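Progress report, second period
To: Catrin Hughes, Stornach programme office
December 10, 2021

Hi Catrin,

You asked for the plain version this time, with the numbers left in, so I've tried to write it the way I'd tell it to you over a cup of tea. The short answer to your standing question (can it do the chores yet?) is: a few of them, slowly, and mostly in simulation. Longer answer follows.

Where we are with the chores

When I last wrote in October we had one job working to a standard I'd be happy to show a visitor, and that was picking up a mug and putting it on a shelf. We now have three. The mug is still there, we've added moving packets from a tray to a box, and the new one is wiping down a flat surface, which I'm more pleased about than I probably should be. Wiping sounds like nothing. You do it without thinking! But the arm has to keep a steady push on something it can't really feel, and turn round at the end without leaving a stripe down the middle.

We ran 197 simulated attempts at the packet job this period and 94 of them finished cleanly, meaning the right packet in the right box with no help from me. I know that's under half. At the last report it was closer to a quarter, and the failures are much duller now, mostly a grip that closes a touch too early. I'd take dull failures any day, they're the sort you can fix.

Folding towels is still a no. I've had two goes at it and both times the arm made a sort of lump. I'd like to park folding until the spring, if you're happy with that, and put the hours into wiping and packing.

The simulator, and all the funny colours

Most of our time has gone into the simulator. We swap the surfaces about a lot between runs, so one minute the arm is working over plain pale wood and the next it's over something that looks like lava or an old leather sofa. Visitors always ask about this. The idea is that if the arm only ever practises in one tidy room it learns the room, and then it goes to pieces in anybody else's kitchen. We had 40 surface patterns in the set in October and we're now at 59, and the really garish ones have been the most useful so far. The wiping job got noticeably steadier once they went in.

What they haven't fixed is depth. With a busy pattern underneath, the arm still sometimes misjudges how far down it needs to go, and it either stops short or presses too hard. Bellico sent us an updated version of their depth software in November and I've only just got it running, so I can't tell you yet if it helps. Give me three weeks on that one.

The shop floor side

I spent two days at Wattanapong's stockroom watching how they fill shelves, and came away with pages of notes and very sore feet. Their staff do about six things at once. They'll face up a row of tins with one hand while checking a date with the other, and chat to a customer while they're at it. We are a long, long way off that. What I think we could do within this grant is the boring bit at the end of the day, moving single packets out of a tray and into the returns box, with a person close by to sort out the odd ones. The stockroom manager liked the sound of that and has said we can do a trial there if the real arm behaves itself here first.

Money and kit

We're slightly under on equipment and slightly over on computing time, and the two nearly cancel out. The replacement wrist joint from Alatport is late. They're now saying January. Until it turns up, the real arm can lift light things only, so I've kept it on mugs and empty packets and moved everything else into simulation.

Next period

I'm aiming to get the packet job past two clean runs in every three, move wiping on to the real arm once the wrist is fitted, and try Bellico's update on all the surface patterns. If the wrist slips past January I'll need to talk to you about moving the stockroom trial back.

One thing I need from you before then is a yes or no on the extra computing hours. I've put the request on the usual form.
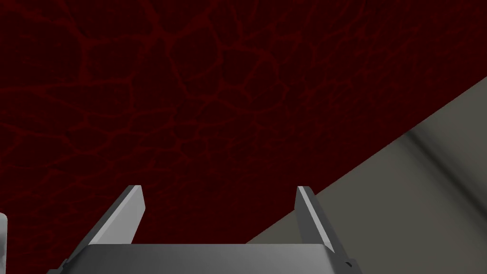 Simulator view over one of the red patterned surfaces, gripper open.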